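Food waste at the Windeck canteen: what gets left on the plate and why
Project report, second year, Environment and Society module
Group: Tullio D'Amico, Dušan Murín
Handed in November 8, 2018

1. What we wanted to find out

Our canteen throws away a lot of food. Everyone says so but no figures anywhere, at least none we were allowed to see. So the question was simple. How much comes back on plates at lunch, which dishes are worst, and do smaller portions help? We did not look at kitchen waste (peelings, burnt trays etc), only plates.

2. How we did it

Two weeks of lunches. First week normal portions, second week the kitchen used the smaller ladle for sides. Same menu both weeks, which the kitchen agreed to after a bit of asking. Scraps went into a tub by the tray return, weighed after closing on the kitchen scale. Bones and peel in a separate tub, not counted.

We also handed out a short questionnaire at the till. 100 printed, 53 came back filled in. A few had gravy on them but could be read.

Plates weighed over the two weeks: 1573. Less than we hoped. On the second day the scale battery went flat and we lost most of that lunch, so that day is left out of both weeks to keep it fair.
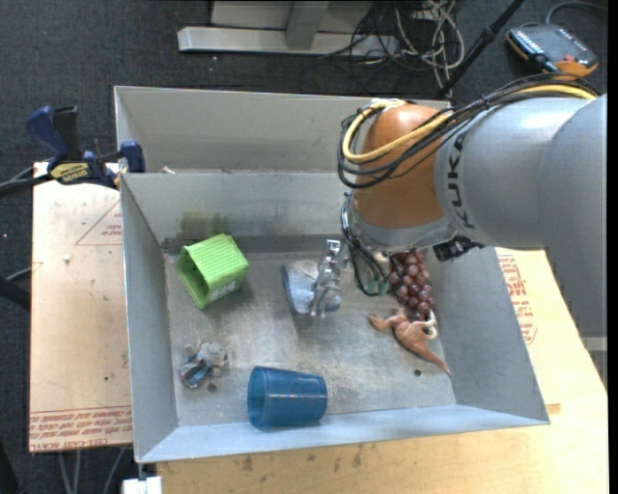 Dividing the weight by the number of plates gave us an average for each day. We did this by hand first, then in a spreadsheet, and the two did not agree untill Dušan found a row entered twice.

3. Results

Sides are the problem. Mains mostly get eaten. Boiled potatoes were the worst by a long way, then rice, then the mixed veg. Chips hardly ever come back. Soup also fine, though people leave the bread.

With the smaller ladle the waste per plate went down by 21 per cent. Bigger drop than we expected. Not even across the week though. Pasta day made no difference at all because pasta is served as a main and the ladle was not used for it. Should have thought of that before.

From the questionnaire:
Most common reason for leaving food was "too much".
Second was "didn't like it", nearly always about the veg.
Quite a few wrote that they had no time to finish. Lunch overlaps with the Lolton bus for anyone with afternoon classes over there.
Hardly anyone knew you can ask for a half portion. There is a sign, but it's behind the tray stack.

4. Problems

Two weeks is short. Weather was different too, cold and wet in the second week, and people may eat more when its cold. We can't separate that from the ladle.

People saw us standing next to the tub. Some of them went a bit red and ate the last potato in front of us. Probably pushed the numbers down in both weeks but no way of knowing by how much.

We compared our approach with the Bañez handout from the April seminar, which says to weigh each plate singly. We didn't have the time, queue was up to the door on busy days. Weighing the whole tub gives an average but says nothing on who leaves a lot and who leaves nothing. Also the dish ranking is partly from our notes at the tub, not weights. Weaker evidence and we say so.

5. What we suggest

Keep the smaller ladle, offer seconds for free. Move the half portion sign to where the queue starts. Roast the potatoes now and then.

If another group carries on with this, the Grusdale site has a smaller canteen with the same menu and could be used as a comparison. Bring spare batteries for the scale.

6. Who did what

Tullio: questionnaire, sections 1, 3 and 5, talking to the kitchen.
Dušan: weighing, spreadsheet, sections 2 and 4.
Raw figures are in the appendix, day by day, with the missing lunch marked.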